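Report of the August Visit to the Rampersad Library, Grirkholm

Members of the Lurnavow Society for Political Thought visited the Rampersad Library on Tuesday at the invitation of its keeper of printed books, Gillespie Kerr. The party numbered 26 and was received in the reading room at 10 a.m. 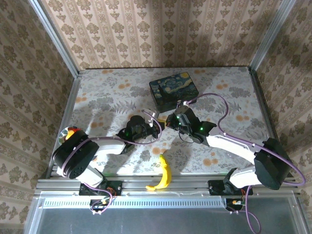

Lurnavow Society Bulletin, p. 453

The library holds 700 volumes on moral and political philosophy, most of them from the bequest that founded it. Members were shown early printings of works on toleration and natural rights, together with pamphlets from the debates over the franchise. Several carry notes by former readers, and one tract on property has been argued with in the margins by at least two hands.

Mr. Kerr spoke on the question of how a small library should buy in a field where opinion is divided. It is the policy at Grirkholm to acquire the principal replies to any major work – including hostile ones – and to shelve them beside it. 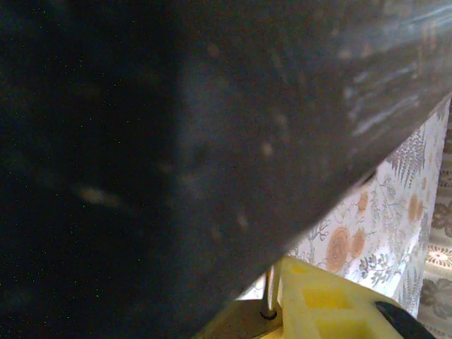
Discussion then turned to the catalog, which is being moved to the Flomico system. Entries for 605 volumes have been completed. Subject headings remain a difficulty, and members disagreed on whether communitarian writers should be listed under liberalism or given a heading of their own. The matter was left open.

Lunch was served at 1 p.m. The Society thanks the library for its hospitality. Members wishing to consult the pamphlets should write to the reading room in advance and state the titles required.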